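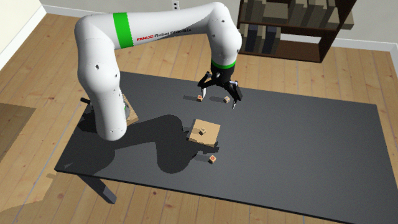

A white FANUC CRX-10iA arm over a dark gray tabletop, in a computer rendering.

Mamance Opens Its Doors to Weekend Bakers With New Vamberg Flour Club

VAMBERG, 23 March 2023 - I've been milling flour at Mamance for a good long while now, and I can't remember being this excited about a press release (I usually put them off until somebody makes me write them!). We're starting a flour club, and anyone who bakes at home can join.

The idea came out of our December open house. We set up one table with paper bags and a scale, thinking a few neighbors might want to take some rye home. We sold out before lunch, and people kept asking when they could come back for more. A lot of them told me the same thing: they love baking bread, but the bags we sell to bakeries are far too big for a kitchen cupboard.

So the club works like this. Members pick up a 6-pound bag every month, milled that same week, from the front counter on Gekis Street. You can choose wheat, rye or spelt, and you can switch whenever you like. Each bag comes with a recipe card from my old friend Paora Ruddock, who has tested every one of them in his very ordinary home oven. His seeded rye is the one I'd start with. It's a sticky dough and it'll look wrong for the first hour, but keep going, it comes together.

"I wanted recipes that work on a busy evening with kids running through the kitchen," says Ruddock. "If you've got a bowl, a loaf pan and a bit of patience, you can bake every one of these."

Membership is open to 300 households to begin with, and 74 have already signed up from the list we kept at the open house. I'd love to take more, but the small stone mill only runs so fast and I don't want anybody getting old flour. If we fill up, we'll keep a waiting list and call people in order.

There will also be three free evening classes for members this spring, held upstairs at the Bayram Hall. The first covers sourdough starters, the second is all flatbreads, and the third is pizza dough (bring an appetite, and a container for leftovers). Kids are welcome as long as a grown-up comes along.

Sign-up forms are at the counter, or you can call the mill office and we'll mail you one. Please tell us on the form if you need your bag held past closing time.

About Mamance
Mamance mills grain for bakeries, schools and restaurants in and near Vamberg. The grain comes from farms in the valley.

Press contact
Yavuz Sezer, head miller
Mamance, Gekis Street, Vamberg
Mill tours for reporters can be set up through the office.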